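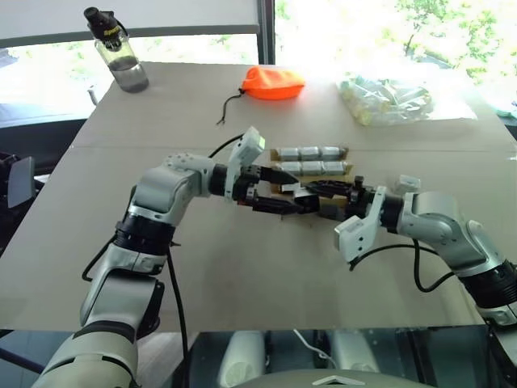 Home | Products | News | Support | Careers | Contact

Stondberg Releases Version 2 of Teltska Water Metering Software

HAWTHORNE, Tuesday, May 22, 2018 - Stondberg today released version 2 of Teltska, its meter reading and leak reporting software for small and mid-sized water utilities. The release adds hourly interval storage, a revised method for estimating overnight flow, and direct export to the billing formats used by most municipal finance offices. Existing customers with a current support agreement receive the upgrade at no charge.

Teltska collects readings from fixed-network and drive-by meters and stores them in a single database on the utility's own server. Earlier versions kept one reading per meter per day. Version 2 keeps one per hour where the meter supports it, and continues to accept daily or monthly readings from older units. Mixed systems can be run without separate databases.

The overnight flow estimate has been rewritten. The previous version compared total district inflow with total metered use between 2 a.m. and 4 a.m. and reported the difference as a single figure. The new version calculates the difference separately for each pressure zone, corrects for known overnight users such as bakeries and laundries, and flags a zone when the result stays above its limit for three nights in a row. The limit is set by the utility and can be changed by season.

"A single figure for the whole district told an operator that water was going somewhere," said Sylvie Gauthier, product manager for Teltska. "Crews needed to know which valves to start with. The zone report gives them that."

The software was tested over the winter by the Gromimgate Water District, which serves 3487 metered connections. The district began running version 2 alongside its existing system in October. Of those connections, 628 have meters that report hourly. The rest are read once a month by vehicle.

"We ran both systems side by side through three billing cycles and compared the totals before we moved anything over," said Tyson Beaudoin, operations superintendent for the district. "There were differences in the first cycle, mostly meters that had been swapped and never updated in the old records. Those were corrected by hand. The second and third cycles matched."

Other changes in version 2 include:

- Meter replacement records now carry the closing read of the old unit and the opening read of the new one on the same line.
- Continuous-use alerts can be sent to the account holder by mail or email, or held for staff review.
- Reports can be scheduled by day of the week or by billing cycle.
- The import tool rejects files with duplicate meter numbers and lists the affected rows.
- Backup files are compressed and can be restored to a different server.

Teltska version 2 runs on 64-bit server systems with at least 8 GB of memory. Utilities upgrading from version 1 should allow some 300 minutes for conversion of the reading history - longer if more than ten years of data are kept. The system must be offline during the conversion. A read-only copy of the old database is kept until the utility deletes it.

Two training sessions for current customers will be held at the Stondberg office in Hawthorne this summer. The sessions cover zone setup, flow limits and billing export. Seats are assigned in order of registration. Weidong Kong, who led development of the new flow calculation, will teach the section on limits.

Support for version 1 continues for 24 months from the date of this release.

About Stondberg
Stondberg develops metering, billing and maintenance software for public water and sewer utilities. The company is based in Hawthorne.

Media contact: Brittany Paquette, Stondberg Communications | Copyright 2018 Stondberg. All rights reserved. | Back to top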